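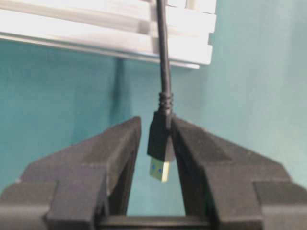 I've backed up my photos the same way every February for years now, and it takes me a cup of tea and a bit of patience. This year there were 3790 of them on the old laptop (mostly the dog, sorry).

First, make one folder on your drive and call it something you'll recognise. Mine's called Tinenia, after the holiday unit we rented, and I've never bothered to change it. Then copy the photos across in batches, a month at a time if you can stand it. I tried dragging the whole lot over once and it fell in a heap halfway!

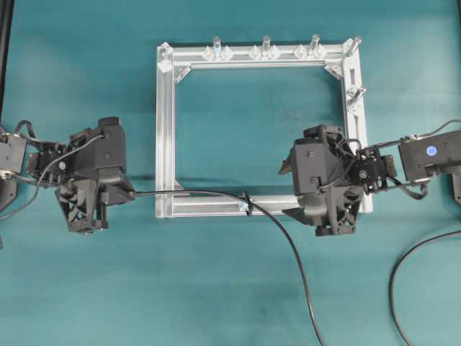
Once a batch is done, open 20 or so photos at random and make sure they come up properly. Next, clear out the doubles. I was down to 3417 after that, and I didn't miss a single one.

Keep 2 copies if you can, and leave one at a mate's place or your mum's. Eject the drive before you pull it out, even when you're in a hurry, and stick a label on it with the month.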